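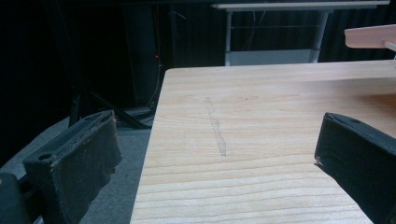
Flatorwood's finishing shop runs a single shift in winter, and visitors are taken through in the order the panels travel: sanding, inspection, oiling, racking. Pavithra Bhat led our group of nine. Most of the time went to inspection, where tops are checked under low side light before any finish goes on. Pale timber is unforgiving at this stage. On a blond top with fine, straight grain, even a faint grey smudge like the one running up the middle of the board stands out against the tan lines, and oil tends to fix such a mark in place. The shop's rule is to rub first with a clean white eraser, then sand with the grain, and to treat the full length of the board if sanding is needed. Spot sanding leaves a patch that takes colour differently.

4 min read

Oiling is done by hand in three coats. Vaida Ots, who supervises the line, prefers a thin first coat and a rest of eight hours before the second. She said the interval was stretched in December, when the heating in the racking bay was down.

We use cookies to remember your preferences. Accept or manage settings.

Racking was the weakest part of the tour. The aisle is narrow and the labels were hard to read from the walkway. Offcuts go to Skestum, a smaller firm nearby that makes shelf edging, and we did not see that side of the work.

Visits take some 90 minutes and closed shoes are required. Parking is at the rear, off the laneway.

Last updated: Feb 4, 2022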